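4.3 Wie der Planer in der Simulation an seine Grenzen kommt

Nachdem ich in 4.2 beschrieben habe, wie Skerkari seine Kostenkarte aufbaut, komme ich jetzt zu dem Teil, der mir ehrlich gesagt am meisten Spaß gemacht hat (und am meisten Schlaf gekostet): Was passiert, wenn die Karte zwar stimmt, der Planer aber trotzdem keinen brauchbaren Weg zur Tür findet? Auf dem Papier ist das ein gelöstes Problem. Man nimmt eine Rasterkarte, bläst die Hindernisse um den Roboterradius auf, lässt eine Suche darüberlaufen und glättet das Ergebnis. Bei uns ging das in der ersten Fassung so lange gut, bis Gemma Serra anfing, große, glänzende Gegenstände in die Räume zu stellen.

Zur Erinnerung: Trevor, unser virtueller Roboter, bekommt pro Durchlauf einen Startpunkt, eine Zielpose vor einer Tür und ein einzelnes Kamerabild je Planungsschritt. Tiefe wird geschätzt, nicht gemessen. Das war eine bewusste Entscheidung, über die wir in der Gruppe lange gestritten haben. Dorottya Oláh wollte von Anfang an einen simulierten Laserscanner dazunehmen, und ich gebe gern zu, dass uns das etliche Wochen erspart hätte. Aber dann hätten wir eben die Frage nicht mehr beantworten können, die uns interessiert: Wie viel Unsicherheit aus der Wahrnehmung verträgt der Planer, bevor er anfängt, Unsinn zu fahren?

Schlecht geschätzt werden vor allem zwei Dinge. Das erste sind glatte, einfarbige Wände. Ohne Textur hat das Netz kaum Anhaltspunkte und setzt die Wand mal zu nah, mal zu weit weg, und das schwankt von Bild zu Bild. Das zweite sind Lackflächen mit Glanzlichtern. Ein Glanzlicht wandert mit dem Betrachter, und unsere Tiefenschätzung hielt die hellen Stellen gern für Wölbungen. In der Kostenkarte wächst dem Hindernis dann eine Beule, die im nächsten Schritt wieder verschwindet. Der Planer weicht aus, überlegt es sich anders, weicht wieder aus. Efa Pugh hat dieses Verhalten in unseren Notizen als »Tänzeln« eingeführt, und der Name ist hängen geblieben, also verwende ich ihn auch in diesem Abschnitt.

Mein erster Versuch, das Tänzeln loszuwerden, war ziemlich plump: Ich habe die Karte einfach über mehrere Schritte gemittelt. Das beruhigt die Trajektorie sofort, wunderbar! Leider beruhigt es auch alles andere. Wird ein Hindernis erst spät sichtbar, steht es in der gemittelten Karte noch eine ganze Weile als halb durchlässig, und Trevor fährt entsprechend optimistisch darauf zu. Von 300 Durchläufen mit dieser Variante mussten wir 48 wegen einer Berührung abbrechen, und das wollte ich nun wirklich nicht als Fortschritt verkaufen.

Die Fassung, die wir jetzt verwenden, trennt deshalb zwei Größen, die ich vorher munter vermischt hatte. Jede Zelle trägt eine Belegungswahrscheinlichkeit und zusätzlich ein Maß dafür, wie stark sich diese Wahrscheinlichkeit zuletzt verändert hat. Ist eine Zelle unruhig, wird sie teurer, gilt aber nicht gleich als gesperrt. Der Planer darf also hindurch, er muss es nur wollen. Dazu kommt ein kleiner Aufschlag für jeden Wechsel der Ausweichseite. Der hilft gegen das Tänzeln mehr als alles, was wir an der Wahrnehmung selbst gedreht haben, und er besteht aus einer einzigen Zeile in der Kostenfunktion. (Tudur Phillips hatte genau das schon im März vorgeschlagen. Ich hatte es damals als Bastelei abgetan und nehme das hiermit zurück.)

Für die Auswertung haben wir den Raumgenerator Tomthorpe benutzt, den wir für diese Arbeit um Fahrzeuge, Türen und veränderbare Deckenbeleuchtung erweitert haben. Abbildung 7 zeigt eine der Ansichten mit rotem Auto am linken Rand und Holztür in der rechten Wand. Diese Kombination ist für uns besonders ergiebig: viel freie Bodenfläche, helle Wände ohne Schmuck und ein glänzender Körper, von dem nur ein Teil im Bild ist. Wie weit das Auto nach links reicht, muss der Planer also aus früheren Schritten wissen oder vorsichtig annehmen.
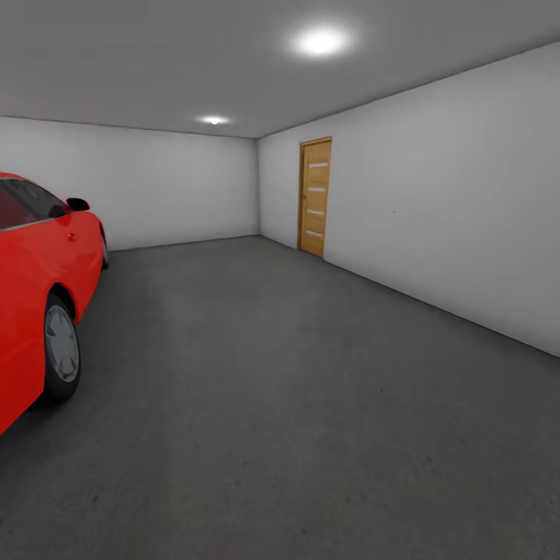

Abbildung 7: Simulierter Raum mit Auto und Tür, gerenderte Ansicht.

Beim Vergleich der Varianten haben wir Startpunkte und Zielposen festgehalten und nur die Kostenfunktion getauscht. In einem Block von 100 Durchläufen mit der alten Kostenfunktion trat Tänzeln in 46 Fällen auf, wobei wir jeden Durchlauf mit mindestens drei Seitenwechseln gezählt haben. Mit dem Aufschlag wurde es so selten, dass ich zuerst an einen Fehler im Auswerteskript geglaubt habe. Anastasia Theodorakopoulos hat das Skript daraufhin unabhängig neu geschrieben, und ihre Zählung stimmt mit meiner überein.

Ganz umsonst ist das Ganze natürlich nicht. Die Wege werden etwas länger, vor allem dann, wenn Trevor sich früh für die ungünstige Seite entscheidet und der Aufschlag ihn dort festhält. Wir haben versucht, den Wert an die verbleibende Strecke zu koppeln, also weit vom Ziel entfernt mehr Meinungswechsel zu erlauben. Das funktioniert in großen Räumen ordentlich, in engen dagegen kaum, und eine Einstellung, die überall passt, haben wir bisher nicht gefunden.

Offen bleibt auch, wie sich die Beleuchtung auswirkt. Bisher haben wir die Deckenlichter in ihrer Helligkeit verändert, ihre Position aber beibehalten. Mit der Position wandern die Glanzlichter auf dem Lack, und ich vermute stark, dass die Unruhe in der Karte dann anders verteilt ist. Die nötigen Schnittstellen dafür stecken schon in Felatex, unserem Werkzeug zum Abspielen und Vergleichen von Durchläufen, nur die Rechenzeit fehlt noch. Wie sich die geänderte Kostenfunktion bei bewegten Hindernissen verhält, behandle ich in Abschnitt 4.4.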